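Este site utiliza cookies para melhorar a sua experiência. Ao continuar a navegar, aceita a nossa política de privacidade. Aceitar | Gerir preferências

Clolance de dois braços, avaliação depois de 40 turnos

Escrevo isto entre duas entregas, desculpem a pressa. Temos a célula na Udotholm, armazém de plantas artificiais e arranjos, 5 pessoas na preparação. O Dardo Alarcón pediu-me opinião antes de a Aravena encomendar uma igual. Cá vai.

Montagem: uma manhã. Manual fraco, tradução pior. Os dois braços vão na mesma calha à frente, cabos pretos por todo o lado, alguns em laço ao pé das juntas. Prendi a manga num logo no primeiro dia. Precisa de abraçadeiras, não vêm na caixa.

Vasos pequenos facetados: bom. Pega pelo vaso e não desfaz a rama. Prateleira de baixo: mais lento, o braço tem de se esticar e convém deixar espaço à volta. Folhagem comprida continua a ser connosco.
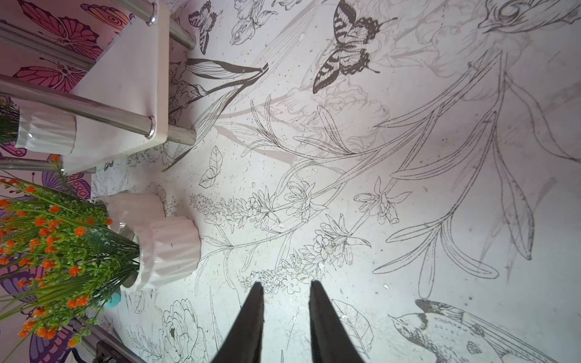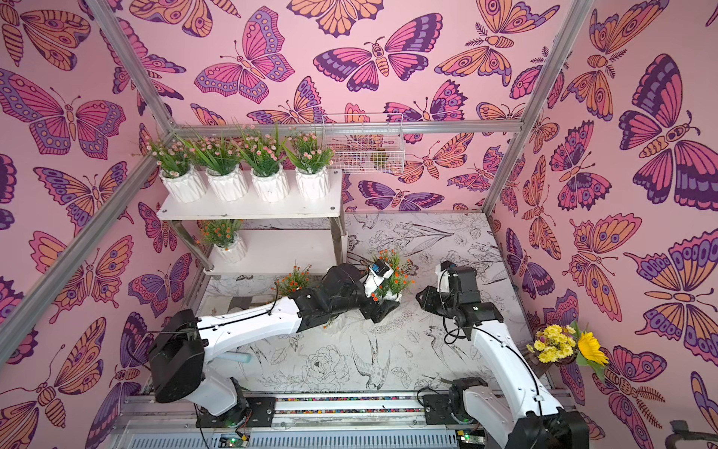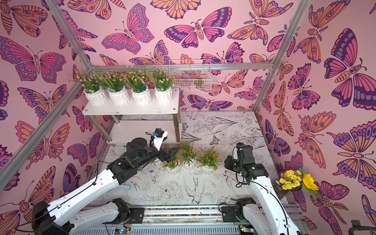
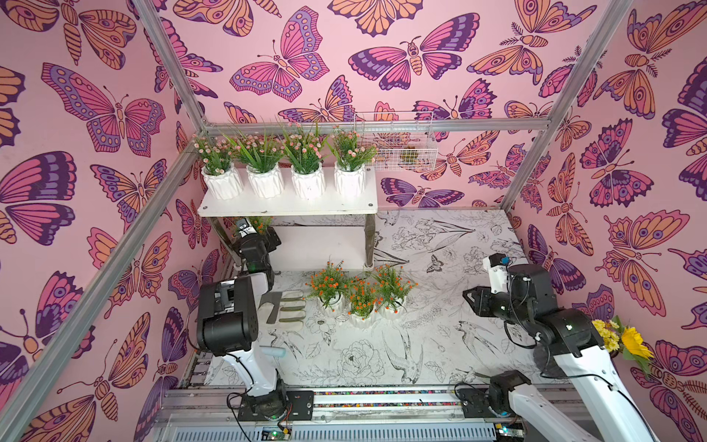
Agora o que muda para quem cá trabalha, que é o que interessa. Antes passávamos a tarde a tirar e pôr vasos na prateleira. As costas agradecem, a sério. Mas o trabalho não desapareceu – mudou de sítio. Uma pessoa fica de olho na célula, repõe, endireita o que ficou torto, limpa o chão. A Udotholm chamou a isso "supervisão" e pagou igual. Houve conversa. Ainda há.

Ritmo: num dia bom, 94 vasos por hora. Um de nós faz mais, durante uma hora. Às quatro da tarde já não faz. O problema é que o número aparece no ecrã e começa-se a comparar pessoas com a máquina, coisa que ninguem tinha pedido. Pedimos para tirar o contador da parede. Tiraram.

Formação curta demais. Duas colegas aprenderam a ensinar posições novas sozinhas, mexendo nos menus à hora de almoço, e hoje são elas que resolvem tudo. Deviam ter tido isso no horário e no recibo. Se a Aravena comprar, que ponha por escrito quem fica com a célula e quantas horas.

Assistência da Pundon: atendem depressa, peças demoram. Uma garra esteve parada nove dias e voltámos ao manual, sem drama, porque ainda sabemos fazer. Não deixem perder isso.

Ruído: pouco. Dá para ter rádio. Luzinhas verdes das placas em baixo, à frente, ajudam a ver que está ligada, mas um tampo por cima delas não fazia mal nenhum.

Compraria outra vez? Para lotes acima de 1000 vasos iguais, sim. Para encomendas misturadas, não, perde-se mais tempo a ensinar do que a fazer. Quatro estrelas em cinco para a máquina, duas para a maneira como foi apresentada á equipa. Se alguém tiver uma boa solução para os cabos digam nos comentários, leio à noite.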